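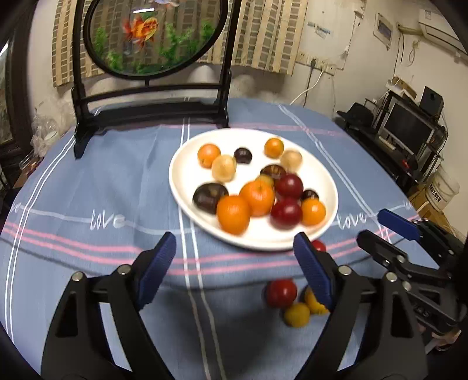
Can you still book a Takeler Club stay at Stivon Lake Resort using points you bought from another owner?
Only if the contract was signed before the end of November. Resale contracts signed after that will work at your home resort and nowhere else.

By Reece Kettle
14 June 2024

Well, the rumor a bunch of you have been emailing me about is real! Takeler Club sent a letter to members this week spelling out new rules for resale points, and I read it twice at the kitchen counter before my coffee was done.

Quick background if you're new to all this. Takeler runs 4 resorts, and each owner has a home resort where they get first pick of the dates. After that window closes, everybody's points have been good at all of them (this is how my family ended up at Stivon three summers in a row when our contract is at Nurnthorpe). That part stays put for people who already own, and for anybody who buys straight from Takeler. The change is for folks buying secondhand.

We bought resale ourselves, a 200-point contract from a couple who were moving out west, and I'd do it again. We saved a good chunk of money and the paperwork was a breeze. But I'd think harder about it now. If you love Nurnthorpe and plan to go back every year, a resale contract there could still be a great deal. If you like to hop around, you'll want your signature on the page before the cutoff.

There's a second piece that got buried on the back of the letter. The smallest contract you can buy direct is dropping to 100 points, which should get you about a week in a studio in the slow season. I called the member line to make sure I had it right, and the very patient person who answered said yes, it applies at every resort, including the new building at Bouchard Bay. She couldn't give me an opening date for that one. I asked twice!

A few of you wanted to know what happens to points already banked on a contract that's being sold. They go with the contract, same as before, and the buyer has to use them by the original expiration. Get the banked total in writing from the seller, please. We didn't, and I spent a whole afternoon on hold over it.

I'm headed to Stivon with the kids next week (same room as last time, number 1659, the one with the long walk to the ice machine) and I'll stop by the sales desk while I'm there. Send me your questions before then and I'll take the list with me.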